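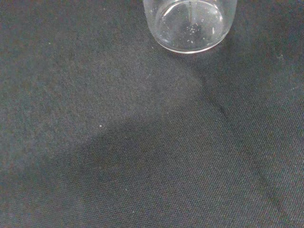 Why fill the glass by weight and not up to a mark on the side?

A mark has to be read at eye level and the water climbs a little where it meets the wall, so two people reading the same glass will put it in different places. A weight reads the same from anywhere on the bench.

Skekano, pouring bench
3/15/22

Carrying on from the last entry, where we had the glasses, the scale and the cloth but no agreed way of using them together. Most of today went on setting up and on writing down what we do so that it gets done the same way next time. Some pouring in the afternoon.

Glassware
Using the clear Dunier glass from the box that came through Rajput. Plain, thin-walled, narrows towards the foot, thick ring at the base. No printing on it, which suits us because printing catches the eye when you are looking for a water level. The thick base is useful for putting it down on cloth without fuss, but it also does odd things to the look of a small amount of liquid. With only a little water in the bottom I could not tell by eye how much was there. Another point for weighing.

Any small drop left inside from the last pour is counted in the next one unless the glass is dried or weighed again. Decided on both: dry it with the lint-free cloths, then weigh it dry and write that number at the head of the column. The dry weight should not move during a session. If it does, something is wrong with the drying or with the scale and the pours before it are suspect.

Tried paper towel for the drying first. It leaves fluff down at the bottom where the wall meets the base and you cannot get at it without a brush. The lint-free ones are better but need pushing down with a finger or the handle of a spoon. Wooden spoon handle, not metal.

Cloth
The dark cloth stays. I had wanted to go back to the bare bench for the weighing because a hard top is kinder to a scale, but a clear glass on a pale bench is hard to see properly, and on the dark cloth the base and the walls show up well. It also shows lint, dust and dried splashes, so it has to be brushed before each session. Brush along the cloth in one direction, away from the scale, and pick up what comes off with tape.

Things to watch with the cloth:
Smooth it under the scale before putting the scale down. A fold under one foot and the scale rocks. You may not see it rock but the reading drifts when you lean on the bench.
Do not pull at the cloth once the scale is on it.
The front edge hangs over and is easy to catch with a sleeve or a pocket.
Wet patches do not show at once on dark fabric. Feel for them with the back of the hand.

Scale
Switched on and left to warm up while I brushed and dried. Moved it further from the front edge than last time. Pan wiped, nothing on it, zero pressed once and left.

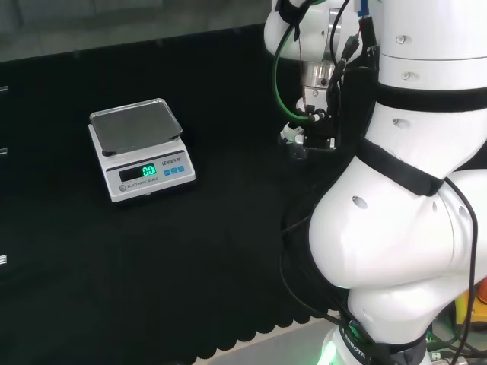
Scale on the black cloth, pan bare, display at 0.0.

Readings are all taken with the hands off the bench. This sounds fussy but leaning on the bench near the scale changed the last digit every time I tried it. It settled when I stepped back. Same with the door to the corridor: the draught when it is opened shows on the display for a moment. Sign put on the door, which will be ignored by lunchtime tomorrow, so the real rule is to wait for the digits to stop and then count slowly to five before writing.

We had been using tare with the glass on the pan and then pouring straight in. I would like to stop doing that for the record pours. It is quick and it is fine for practice, but once the glass has been tared there is nothing in the book to show what the glass weighed, and if somebody knocks zero partway through you have lost the lot. From now on: zero with the pan bare, glass on, write it, glass off, pour on the cloth, glass back on, write it, subtract. More writing, but each line can be checked by somebody else afterwards.

Pouring
Target for one fill is 74 g of water. That was chosen at Wirna before the glasses were chosen and it turns out low for these. It is a good amount for practising because the glass can be lifted and set down without slopping, so I have left it. A pour is accepted if it is within 2 g either way. Anything outside that gets written down as well, with a cross beside it, and does not go back in the jug.

The jug held 1,452 g of water at the start, weighed with the jug's own weight taken off. Did 19 pours from it. Best way I found:

Stand square to the glass.
Bring the lip of the jug close over the glass but do not let it touch. Touching leaves a drop on the outside and the drop ends up on the pan.
Start thin and stay thin. A fast start puts bubbles in the bottom and they hide the level.
Stop early, let the lip drain, then top up with the dropper.
Wipe the foot of the glass before it goes on the pan.

The dropper makes the most difference. Without it I was going over on the last splash nearly every time, and water does not come back out of a glass tidily. With it the final part is slow and dull and comes out right. There is a dropper in the second drawer. It needs a new bulb, the old one is sticky and lets go late.

The pours towards the end of the jug were worse than the ones in the middle. The jug has to be tipped a long way when it is nearly empty and the water comes in a rush from the back corner. Suggest refilling at the halfway point and weighing again, or finding a smaller jug with a narrower lip. I would rather have the smaller jug. The one on the shelf in the kitchen is no good, it dribbles down the front.

Full table of pours is on the loose sheet, taped to the facing page. I have not worked out the spread yet. By eye down the column they look steady apart from the late ones already mentioned and one early on where I forgot to wipe the foot. That one is marked.

Check at the end
Weighed the jug again when I finished. What had gone from the jug should match what went into the glass, with a little missing for drips, the wiping cloth and whatever clung to the sides. It was a bit more adrift than I liked. The cloth under the glass was damp at the left when I felt it, so that is probably where it went. Next time put a small folded wipe, weighed dry, where the drips fall, and weigh it again at the end.

Small things
Pencil for the sheet, please. Ink ran on the corner where I put a wet hand down.
The glass should be held low, near the base. Finger marks higher up make it harder to see into.
Keep the spare glasses in the box with the lid shut. They were dusty after being left out.
Water stood in the room before use. Straight from the tap it fogs the outside of the glass and then you are weighing fog.
Move the drying cloths to the other end of the bench. I kept reaching across the scale for them.

Still to do
Buy: dropper bulbs, narrow-lipped jug, more lint-free cloths.
Find the check weight and see whether the scale agrees with it, at the start of a session and again at the end. It was last used in September and was put back somewhere other than its tin.
Ask Rajput whether further glasses from the same Dunier box size will be the same shape. If they alter the foot we shall have to practise again.
Ask Wirna if the fill can be raised. Same tolerance.
Type up the weighing order and tape it inside the cupboard door.
Wash and iron the cloth. Iron it on the back.

Glass dried and back in the box, jug upside down on the rack.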